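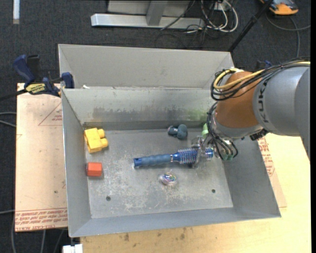
About Skarno Gripper Testing

Skarno is a small company in Brarkia. We test robot grippers for people who must choose one and do not want to choose wrong. We do not sell grippers, arms or cameras, and we take no commission from the firms who make them.

How we started

The founders worked before at Girard, a packaging plant, in the automation department. In that job we bought three grippers from catalogs, and two of them went back in the box. The data sheets were correct, but they told us nothing about a soft bag or a brush with a round handle. In March we rented our first room, and since then we do only this work.

What we do

You send us your gripper, or we order the ones you are thinking of. We put each one on the same arm and let it pick from the same metal bin. The bin is clamped to the table so it stays in one place during the whole test. Our standard set has 42 objects, all of them ordinary things from a house or a toy box: hairbrushes, building blocks, small cubes. You may also send your own parts, and many customers do.

A full comparison is 3,000 picks for each gripper. A short one is 2,000 picks, and for most decisions it is enough. After the test you receive a table with all results, the video of every failed pick, and a written opinion of two or three pages. If we think that your old gripper is the better one, we write this also.

Cameras and controllers

We compare cameras too, mostly for shiny and dark objects, which are difficult for depth sensors. For controllers we work together with Steltska, our neighbors in the same building, who write the software for our test cell.

Our team

We are 7 people: four engineers, two technicians and one person in the office, who will probably answer your e-mail. We speak English, German and Polish.

Visit us

Customers are welcome to be present when their gripper is tested. Please write to us one week before, so that we can plan the time on the arm.

Page last changed: 6/9/20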